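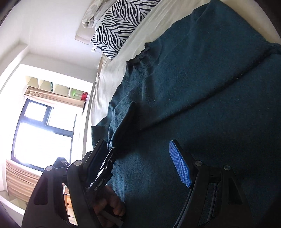 A dark teal knit on a bed with a cream-white duvet and a zebra-print pillow.

Aubert to Open Textile Take-Back Program to All Households in September

Home textile retailer Aubert will open its take-back program for used knitwear and bedding to all households in its delivery area next month, the company announced on 2018-08-18. The program has until now been limited to holders of the store's customer card.

Under the new rules, any household may hand in sweaters, blankets, duvet covers, sheets and pillowcases at an Aubert store, whether or not the items were bought there. Goods must be clean and packed in a closed bag. Shoes, carpets, mattresses and down-filled items will not be accepted.

The retailer will work with two partners. Storkex, a sorting company, will collect the bags and separate the contents by fiber and condition. Pieces that can still be worn or used will be passed to Tradero, which runs an online resale platform. The remainder will be shredded and processed into insulation felt and cleaning cloths.

"Many households keep bedding and knitwear for years after they have stopped using them," said Verena Thaler, head of customer services at Aubert. "We want handing these items in to be as simple as dropping off a parcel."

The decision follows a trial in the town of Morno, where 400 households took part until the end of July. Participants received collection bags by mail and returned them to the local store. According to Aubert, wool sweaters and cotton sheets were the items most often returned, while blankets arrived in smaller numbers than expected. The trial also showed that many bags contained single socks and worn towels, and both will now be accepted.

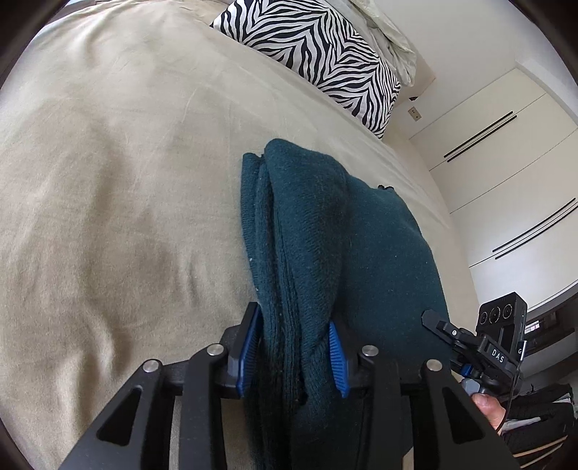 Storkex has set up a separate line for bed linen at its Morno plant. Fitted sheets require more handling than flat ones, as the elastic must be cut away before the cotton can be shredded. Zippers and buttons on duvet covers and pillowcases are also removed by hand. The line is designed to process 2000 kilograms a week, and the company has hired nine additional workers to operate it.

Corentin Tessier, operations manager at Storkex, said that the condition of the material matters more than its age. "A sweater with a hole at the elbow is still useful to us," he said. "A damp one can spoil the whole bag." The company asks households to wash and fully dry all items before packing them, and to remove loose pins and badges.

Wool will be sorted separately from cotton and synthetic fibers. Items with a missing care label will be accepted, although the sorting staff may need to test the fiber before deciding how a piece can be used. Households are therefore asked to leave labels in place where possible.

Customers who return a full bag will receive a voucher for use in any Aubert store. The voucher is valid for 9 months and cannot be combined with seasonal discounts. Each household may receive 2 vouchers per calendar year — further bags will be accepted, but without a voucher. Customers who already hold vouchers from the earlier program may continue to use them until they expire.

Armelle Le Goff of the Morno Consumer Advice Office welcomed the wider access but called for clear reporting. "People who hand in their belongings should be able to find out how much was resold and how much was shredded," she said. Aubert stated that it would publish the total weight collected and the share passed to Tradero once a year.

Collection bags will be available at store counters free of charge. Households without a store nearby may order a bag by telephone and return it with a regular delivery. Opening hours and a full list of accepted items will be posted at store entrances before the program begins.

Related items

Tradero Changes Seller Fees for Household Goods
Wichai Saithong Named Regional Director at Aubert
Morno Market Hall to Close for Roof Repairs
Storkex Reports Higher Volumes of Mixed Fibers
Shahab Ranjbar: What the New Care Labels Mean for Wool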